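Library news, February

Quick one this month, sorry, the budget meeting ran long and I have to get this out before 5.

Overdue fines are gone at the Nultstead branch. All of them. Kids' cards, adult cards, everything you owed before the change too. If you've been staying away over a 2011 cookbook, come back. Lost items still get charged, replacement cost only, no processing fee. Wirton branch follows in spring once their checkout system is switched over.

Circulation numbers, for those who ask. 3,186 checkouts last month, up from 2,304 the same month a year ago. Most of that is picture books and large print. Audiobooks flat. DVDs down again and we're thinning that shelf, so if there is a series you want kept, tell Milagros Rivera at the desk soon. She's already boxed up the westerns.

Parking. The lot behind the building is closed till the drain gets fixed. Use Villanueva Street, two hour limit, they do ticket. The book drop has moved to the front door for now, left side. Please don't leave bags of donations next to it, they got rained on twice and we had to toss the lot.

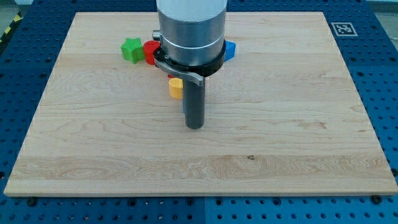

Evening hours are back, open til 8 on the two nights posted on the door. Behrouz Fallahi is covering the late desk and can do passport photos but not the passport forms, those are still mornings only.

Book group is reading the second Nonholm novel. Yes, the long one. We have 6 copies plus one large print, and 23 people on the list, so please read fast and pass it on. Crisanto Padilla has offered to lead the talk while I'm away. Bring a mug, we're out of paper cups and I'm not buying more.

Also the tax forms came. Federal only, state ones are late agian. We can print them for you, ten cents a page, first five pages free.

Still looking for: somebody to shelve on mornings, a working laminator, and the big atlas that went out in the fall without being checked out. No questions asked on the atlas.

Renewals by phone or at the desk, website is still being fussy about logins.

Precious Ignacio
Nultstead branch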